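# Drirkis 2 Rotary DJ Mixer

The Drirkis 2 is a two-channel rotary mixer for house, techno and trance DJs who play long blends. It was designed by Dong-hyun Myung and is built to order in the Jostix workshop. Orders placed before November ship the same year.

Each channel takes a turntable or a line source, switched at the back. The level knobs are large and turn with a fair amount of resistance, so a small move stays small. There is no crossfader. If you cut and scratch, look at the Jostix Clultley instead - it has the same preamps and a replaceable fader.

## Isolator and filter

The master isolator has three bands. Turned fully left, each band is silent. The crossover points are fixed on the standard model and can be changed by the workshop on request, but not by the user.

Every channel also has its own high-pass filter, which sweeps from 20 Hz up to 2000 Hz. Most owners leave it at the bottom and bring it up over the last minute of a track to clear room for the next kick drum. The filter can be bypassed with the button above the knob.

## Connections

- Phono and line inputs on both channels (RCA)
- Master output, balanced XLR
- Booth output with separate level, balanced jack
- Send and return for an external effects unit
- Headphone output, full-size and mini jack
- Ground post

The power supply is external and locks into the back panel. Spare supplies are sold separately. Please don't use a supply from the older Iglesias mixer - the plug fits but the voltage is different.

## In use

Tamunoemi Nwachukwu played a 7-hour set on the first production unit, start to finish, and sent back a page of notes. Two changes came out of it. The cue buttons now light up brighter, and the headphone blend knob moved away from the booth level, where it was too easy to grab by mistake in a dark club.

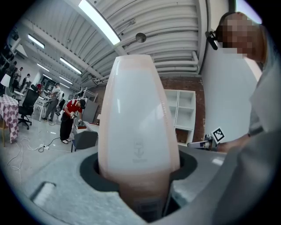
The meters were left as they were. They show the master level before the booth control, so turning the monitors down won't change the reading.

## Care and service

Wipe the panel with a dry cloth. Don't use contact spray on the rotary controls, as it strips the grease that gives them their feel. If a knob starts to crackle, write to the workshop and we will send a replacement part or book the mixer in.

Service bookings open every Thursday. Pack the mixer in its original carton if you still have it, and leave the power supply out unless we ask for it.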